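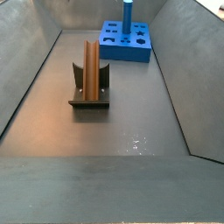
*The blue shape block and the grooved brown piece in its black holder, inside the gray work area at Drumen.*

Robots have a hard time with something most toddlers enjoy, and a small team at Drumen has spent a good part of the year since May on exactly that – putting the right shape in the right hole. Theano Katsaros and Markos Konstantinidis shared their first results on 8/6/20, and they were clearly happy to talk about them!

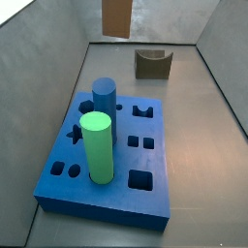

*Green and blue cylinders standing in the foam block, with an arch-shaped piece behind.*

Their method, called Catum, learns from 200 guided tries per shape and then practices alone. It made 1427 practice attempts in all, and the arch, with its scooped-out channel, was the slowest to learn.

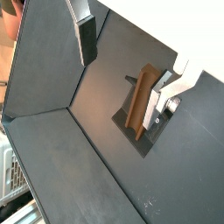
"It likes to tip, so we let the arm press gently and feel its way," said Katsaros, who hopes to try 13 new shapes next, once Ourania Petridis has finished cutting them.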